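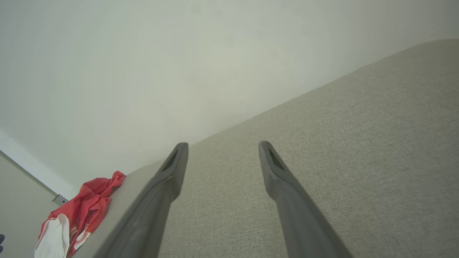

Frequently Asked Questions: the Kemoditz method for picking up cloth

This page collects the questions we receive most often after our report on Kemoditz. We try to answer them in simple words. If you want the formulas, please read the report itself, which is linked from the project page.

General

What is Kemoditz?

Kemoditz is a method for teaching a robot arm with a two-finger gripper to pick up clothes and other soft items from furniture. It was developed in the Prodcombe laboratory. The name has no special meaning. It was the name of a folder on our server and it stayed.

Which problem does it try to solve?

Many methods for grasping cloth were tested on a flat table with one color. At home, clothes lie on sofas, beds and benches, and these are also covered with cloth. For the robot it is then difficult to decide where the shirt stops and the sofa starts. If it decides wrong, it pinches the cover and pulls. We wanted a method which makes this mistake less often.

How does it work, in short?

The robot looks with the wrist camera from 2 positions before it closes the fingers. From the first position it makes a guess about which areas are loose and which are fixed. Then it moves a little to the side and looks again. A loose fold changes its shape in the view differently than a tight cover does, and the model has learned this difference from demonstrations. Only after the second look does it choose the grasp point.

Why do you call it "edge first"?

The model prefers a fold, a corner or a gathered border of the cloth. A corner which stands up is the best case. The middle of a flat area gets a low score, even when it is closer to the gripper.

Camera and gripper

Why is the camera at the wrist and not on a stand?

We had a stand camera in the beginning. The arm was hiding the cloth exactly in the last part of the motion, when we needed the view most. With the wrist camera the fingers are always visible together with the surface, and the model can use their position as a reference. The disadvantage is that the robot easily loses the item out of the view when it comes close. In the report, the section about recovery motions deals with this.

Do the fingers disturb the model?

Less than we expected. They take a large part of the view, but they look similar in every recording. We tried to cover them with a mask and the results were worse, so the mask was removed.

Does the method use depth?

No. It uses color images and the joint positions of the arm. Dark and shiny materials gave us poor depth values at short distance and we did not want to depend on them.

Can I use other fingers?

Yes, but you should record new demonstrations with them. A model which was trained with one finger shape closes too early or too late with another one. We know this from our own experience with Xiong, our older gripper.

Data and training

How were the demonstrations recorded?

A person guided the arm by remote control. Each demonstration starts with the gripper open over the furniture and ends when the item is lifted or when the person gives up. We keep the failed ones also. They are marked as failed and the model uses them to learn which grasp points are bad.

How many demonstrations do I need for a new piece of furniture?

For a new sofa with a similar fabric, 80 demonstrations were enough in our tests. For a fabric with a strong pattern we do not have a number which we can defend, so please do not plan with this one.

Do you arrange the clothes before the recording?

We drop them. For some recordings we put one item partly over another, because this is the case where the older method failed most. The instruction for the operator only says which item has to be taken first.

Results

Is Kemoditz better than your earlier method?

For loose items on plain upholstery, yes. The earlier method, Ostia, took the sofa cover together with the shirt quite often. Kemoditz does it rarely. For items lying completely flat we found no clear difference between the two methods.

What happens when two items overlap?

The robot is allowed 3 attempts for each item. Usually the top item comes first, but sometimes both come up together. In the report we count this as a failure, also if the robot drops one of them later.

Where does it still fail?

Gray clothes on gray upholstery are the most difficult. Also the rounded border of a seat is a problem, because the shadow under it can look like a fold. Thin socks are often missed.

Using the work

Are the code and the data available?

The code is available for research use. The recordings are released in parts, as we must check them first for private content in the background.

May I send you my own recordings?

Yes, please write to us before you send large files. The camera has to be fixed at the wrist, and both fingertips should be inside the view during the full motion.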